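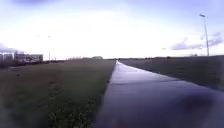
How wide should the mown strip be on each side of a shared path?
Go for a mower's width and a half where the ground is flat, and a single width where the verge slopes, so nobody has to turn a machine on the bank.

28/02/2026

Writing this up at the bench with a cup of tea while it's still fresh, and before I lose the scrap of cardboard I wrote my notes on. It was a path day for the grounds workshop, the long straight piece at Breltbridge, and I must say I enjoyed it more than I expected to. I do like that stretch. You get a great deal of sky there, and grass either side, and the path just keeps going until it's a thread.

The left edge is the good one. It has a nice clean line between the paving and the turf, and I wouldn't touch it this season beyond a light pass with the half-moon where clippings build up. The right edge is softer. The grass has its own ideas over there, and with the verge rising from the path I suspect soil works its way down and gives the roots something to sit in. I'd like to peg a string along it and cut back to the true edge in lengths of 4 metres, which is as much as my knees will put up with before I need to stand and admire the view.

On the grass itself: the big flat side is a muted, brownish sort of olive at the moment, and coarse and clumpy when you're standing over it. Look further off and it all smooths out into one colour, so please don't judge it from a distance and tell me it's fine! I've been caught that way before. The clumps want a higher cut first, then a second pass a week or so later at the usual height. If we scalp them in one go we'll be looking at bare patches until June.

The sloping verge is a duller, greyer green than the flat side. I don't know yet whether that's a different mix of grasses or only the way the light falls on a bank. I'll dig a small plug from each side next visit and put them in labelled trays on the windowsill, beside the seedlings (which are doing beautifully, thank you to whoever has been watering them).

Seed. We have one bag of the Kedari mix left and part of a bag of the Avotiņš, and I'd sooner use the Kedari on the bank because it seems to knit faster. Dayana Meléndez reckons I'm imagining this. She may be right, so we've agreed to try both in side-by-side patches at 33 grams to the square metre and let the grass settle the argument. Patches to be marked with short pegs, painted tops, well back from the path so they don't catch a bicycle pedal.

The Kitusano edger needs its blade off and a proper clean before it goes anywhere. I had a look and there's a fair bit of play at the guard as well. New washers are in the second drawer, in the tobacco tin, not the jam jar.

For the van next time: string line and pins, both half-moons, the stiff broom, plug cutter, trays, 2 buckets, kneeling pad. I've put 400 metres down as the length for the edging job on the work sheet, right side only. If anyone wants to walk it with the wheel and correct me, I'd be grateful.

Still to ask: who looks after the lamp post on the right-hand side, behind the verge. I'd like to know before we start trimming near its foot.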